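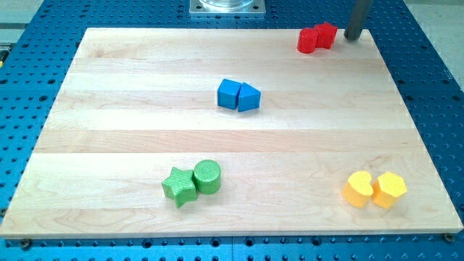 Posted by Riaan Hlongwane on 25 July 2022
Filed under: Islands, Slow Travel

So we finally made it to Jurnano! I had been going on about this island since last November, when Hafiz came home with a sunburned nose and a phone full of beach photos, and I think everyone was pretty sick of hearing me talk about it.

Getting there takes a bit of patience. There's one ferry in the morning from Gostis and one in the late afternoon, and the morning boat is the one you want. Sit on the left going out - you get the cliffs the whole way. The crossing was choppy enough that Aminu stopped talking for a while (rare) but it calmed down once we got behind the headland.

We stayed 5 nights in a guesthouse up the hill from the harbor. The climb to the front door is 230 steps, which I know from the sign at the bottom, and with a suitcase it's no joke. Pack light! The room was plain and clean with a tiny balcony, and breakfast was eggs, flatbread and the best tomatoes I've had in years.

Most days we walked the coast path to the north beach and swam till we were hungry. It takes 40 minutes if you don't stop, but there's a fig tree halfway along and you will stop. The water is so clear there, and even in July we had whole stretches of sand to ourselves.

One thing I'd do differently is bring more cash. The only machine in town was out of order for two days and the little fish place by the dock doesn't take cards. They let us pay the next evening, which was really sweet of them, and then of course we had to eat there again. Get the grilled squid.

Next post will be the boat trip to the caves, once I've sorted through my notes.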